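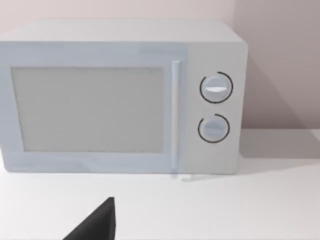 *Microwave, front and right side.*

**September, verification desk notebook, picked up 4:40 p.m.**

Gultgate warehouse fire. Still don't like the "deliberate" line. Every version of it that I can trace goes back to the same post, and the man who wrote it says further down that he was at work on the other side of the river. The two local sites that ran it as "witnesses said" had no witness. I called both. One hung up, the other said they'd seen it on the first one.

What we have that I'd put my name to:

- Fire reported, building evacuated, road closed. Police and fire service both confirm.
- Seven people treated for smoke. Hospital confirms the number but won't say how bad.
- No arrests. Police wording is "all possibilities," and they use that for a trash can fire too.

What we don't have: a cause, a motive, or anyone who saw a person with a gas can. The gas can showed up in the evening retellings and wasn't in any of the early ones.

Crowd figure. Our first draft had "hundreds" outside the gate. Čestmír walked the street on the video against the map and gets around 100, and that's with people standing shoulder to shoulder, which they weren't. I changed it to "a crowd." He wants the number in. I'd leave it out until someone gives us a better angle.

The Kuklow clip. Being passed around as the moment it started. Ran it through Flodik and got an 80 percent match with "same location," which sounds good until you look at what it matched on – a street lamp and a wet road. Vilém Bednárik thinks the roofline is right. I think the roofline is every roofline out there. Shadows don't help, it's night. Marked UNVERIFIED, and please nobody upgrade it on the strength of the score.

Also tried the Yadav plugin for upload time. Gave me one hour, then a different hour after a refresh. Not using it.

5:25 – Hudec (Čestmír) reached a tenant from the ground floor. She heard a bang, then the alarm. Asked twice, she wasn't sure of the order. Goes in as "a bang," not "an explosion." Night desk, please don't change that in the headline.

5:50 – Fire service press line says an investigator goes in once the roof is safe. No time given. Copy stays at "cause not known."

Still to do: call hospital again, get the name of the building's owner from the register and not from the comments, ask Vilém for the original file of the Kuklow clip.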